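Siregar Building, second floor, open workroom
Quarterly walk-through checklist with comments
Date of walk-through: Jun 19, 2026
Walked by: Zahira Ong
Reviewed by: Yanling Qin

Marks used: OK, FIX (to be done before the next walk-through), NOW (done or stopped on the day), N/A.

The room was in normal use during the check and people carried on with their work. Comments follow the item they belong to. Items carried over from the February sheet are marked (F).

1. Floors and walkways

1.1 Main walkway from door to back desks clear: OK
1.2 Floor tiles sound, no lifted edges: OK
1.3 Cords kept out of walkways (F): FIX
Comment: Same finding as February. The power strip by the oval table sits on the open floor and the cords spread out from it. People stand and turn right beside it. The floor cord covers ordered from Pruvent came in one length only, 195 cm, and they are still in the supply closet. Please lay them or move the strip under the table. 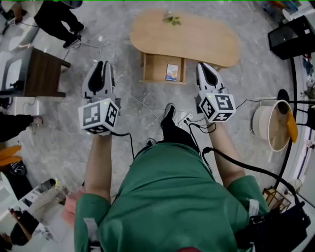 1.4 Strips not plugged into other strips: OK
Comment: One pair was found linked behind the desks and separated on the day. Yanling has asked for another wall outlet on that side. Until it is in, the desk lamp and the charger share.
1.5 Cushions, bags and coats off the floor: FIX
Comment: There are hooks in the hallway. They are mostly empty.
1.6 Spill kit stocked: OK
Comment: Paper towels low. Added to the Rumumport order.

2. Tables, desks and shelving

2.1 Tables stable, no loose legs: OK
Comment: Oval table pushed by hand from both ends, no rocking.
2.2 Heavy items on lower shelves: FIX
Comment: Two boxes of printer paper were on a top shelf. Brought down. The storage list says what goes where on the white shelving, so please follow it when putting things back.
2.3 Shelving fixed to wall: FIX
Comment: One bracket screw turns freely. Work order entered, no date given yet.
2.4 Drawers shut when not in use: OK
2.5 Drinks and water containers kept away from electrical items: see comment

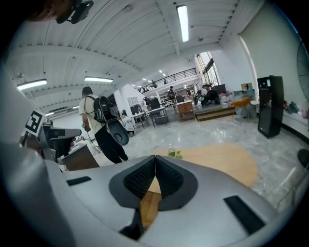

Water is allowed in the workroom, and the rule has always been a lid and a spot well back from the edge. Most people keep to it at the desks. The oval table is where it slips. The small clear bottle with the sprig of leaves stands close to the edge of the tabletop, and the floor there is polished stone-look tile that shows every ceiling light in it, so a puddle would be hard to pick out. I'd like the greenery moved to the center of the table or to one of the cabinets. Marked FIX, owner to be named by Yanling.

2.6 Backpacks stowed or worn close when moving between tables: OK
Comment: Watch anything hanging below the pack. The gap between the table and the cabinets is narrow enough that a loose strap can catch a drawer handle.

3. Electrical

3.1 Plugs and cords without cracks or bare wire: OK
Comment: Checked every cord I could reach. One gray extension taken out of service for a bent pin.
3.2 Outlet covers in place: OK
3.3 Test of ground-fault outlets: OK
Comment: 2 outlets tested, both tripped and reset.
3.4 Electrical panel accessible: OK
3.5 Portable fans, guards in place and steady on their base: FIX
Comment: Guard is fine. The fan has to be shut off by the last person out, and the sign about this has fallen down again. Use screws this time. Tape doesn't hold on that wall.

4. Lighting, ceiling and windows

4.1 Ceiling lights working: OK
Comment: Protard replaced the last buzzing tube in spring. Desk level measured with the hand meter, lowest reading 400 lux, by the back desks.
4.2 Ceiling fixtures secure, viewed from floor: OK
4.3 Blinds move freely, pull cords tied up: FIX 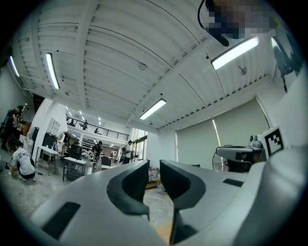
Comment: One blind still needs a cleat for its pull cord. Zahira has a bag of them from the front office job and will fit one next week.
4.4 Emergency lights, button test: OK

5. Fire and exits

5.1 Exit door opens fully from inside: OK
5.2 Exit sign lit: OK
5.3 Extinguisher tag in date, pin and seal in place: OK
5.4 Evacuation map posted: FIX
Comment: The map still shows the old storeroom wall. It is over 12 months out of date. Rumumport has the file and can print a new one.

6. First aid

6.1 Kit present, contents match list: OK
Comment: Eye wash replaced, old bottle thrown out.
6.2 Names of first aiders posted: OK

Reviewer comments (Y. Qin)
1.3 has been open too long. Cord covers go down before anything else on this sheet.
2.3, keep the shelf below that bracket light until the screw is done.
2.5, I'll take it. Leaves go on the cabinet.
5.4, file requested.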